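The Things We Leave on the Table
By Dragica Papadopoulos 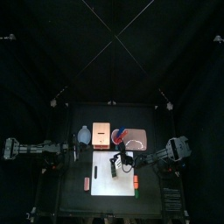
Blue bottle, copper-colored box, clear cup: the lineup on a black tabletop.

I have a weakness for cups that hold the wrong things. Mine at home in Plimdale has 12 pens in it, and I'd guess two of them write. So of course the clear one got me first, with its blue marker and that red-handled tool leaning out over the rim like they're waiting for a bus. You can see what you've got in a clear cup! My old one was a heavy brown mug, and I lost a good pair of scissors in there until November.

Then there's the box. I love a copper color on anything (my kitchen is proof, and my sister has stopped commenting), and against all that black it looks downright fancy. It has a narrow dark slot near the top and a band of darker orange along the bottom of the front, and I've been wanting one like it for the grocery receipts that currently live under a magnet on my fridge.

The white cutting board I'd borrow tomorrow. I bought mine at Georgiou, the hardware store on the corner, and I use it for everything except cutting: a tray for seedlings, a flat spot for gluing, once a very poor sled for the cat's dinner. A pale board on a dark table is also a great place to put down anything small, like screws or earring backs.

The light blue plastic bottle has the kind of rounded body I always reach for at the store. I keep three like it under the sink and refill them from one big jug, usually on a Saturday, usually with a puddle. My funnel is somewhere in the garage.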